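September, and the Fledurach bake shop is finally open on Sundays again

I've been grumbling about this in here since spring, so I figure I owe you all the good news too. The Fledurach, the little bakery on the corner by the old streetcar loop, has gone back to seven days a week. I walked past at 7:30 in the morning, saw the lights on, and more or less ran in with my coat half buttoned.

For anyone who moved here lately: the shop cut its Sundays when the big oven quit. They kept going with the small one, but that meant half the bread and hardly any of the sweet stuff (and you had to get there early to see even that). Maricica Bogdan, who owns the place, told me she'd had the old oven patched twice and wasn't going to pay for a third go. So she asked the neighborhood for help with a new one, and the neighborhood came through. The jar on the counter plus the street sale brought in $3,654, which covered the down payment with a bit left over for the wiring.

I was at that sale, by the way, and I still have the lamp I bought. It doesn't work. I love it.

The new oven is a Preda, bought secondhand from a hotel kitchen that was closing. Getting it in was the hard part. The back door was too narrow, so the front window had to come out, and Radymyr Bondarchuk from the glass shop took it out and put it back in one evening. He wouldn't talk about what he charged. I asked. I asked again while he was eating a roll and he just pointed at the roll.

"We had the thing sitting on the sidewalk with a tarp on it and people kept stopping to ask if it was for sale," Maricica said.

What does it mean for you and me? Mostly bread. The dark rye is back every day, and the seeded loaf is back Wednesday and through the weekend. The braided loaf you still have to order ahead, and they'd like your name by noon the day before. Prices went up a little on the big loaves and stayed put on rolls. I'd have guessed worse, to be fair, with what butter costs now!

There's a new face in the back as well. Oleksandra Polishchuk started over the summer and has taken on the whole early shift, and she's the one behind the cookies. I've been told more than once that I talk about these cookies too much, so I'll keep it short: get the ones with jam. Get there before ten. She's also trying out a poppy seed thing that isn't on the board yet, so if you see it, ask what it's called, and then tell me, as I forgot to.

Not everybody is thrilled, I should say. Zoia Zinchenko lives upstairs from the shop and she'd gotten used to a quiet Sunday. The new fan is louder than the old one, and it kicks on well before sunrise. She's been nice about it, nicer than I would be, but she did bring it up with Maricica, and they've agreed the fan stays on low until 6 on weekends. If that doesn't help, they'll look at putting some padding around the vent. I hope it gets sorted out, as she was one of the first people to drop money in that jar.

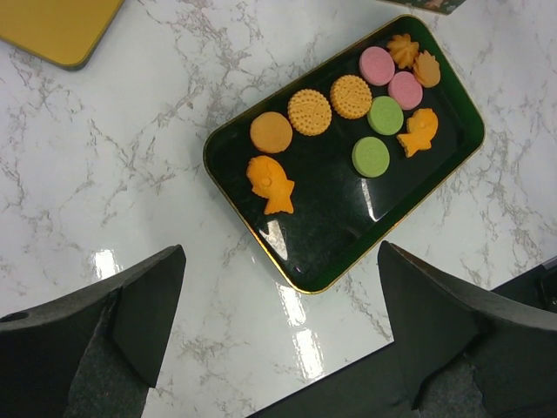 The other thing people keep asking me about is the tables. Yes, they're coming back, and no, it won't be this week. The city permit for the sidewalk seats ran out while the shop was on short hours, and the new one hasn't come through. Maricica has room for two tables inside in the meantime, by the radiator, and you're welcome to sit there as long as you don't mind people reaching over you for the napkins. I sat there for an hour and got most of a crossword done.

Coffee is still the self-serve kind. There was talk of a proper machine, but that's on hold until the oven is paid off, and I think that's smart. Melaniia Harasym at the Skumero café two doors down is probably relieved. She laughed when I said so and told me she sends people over for bread all day long anyway, and that she'd switched her own toast to the Fledurach rye the minute it was back.

Sunday hours are 7 to 2, and the rest of the week is the same as before. They take cards now, but there's still a jar if you want to round up. It's going toward the padding for Zoia's vent.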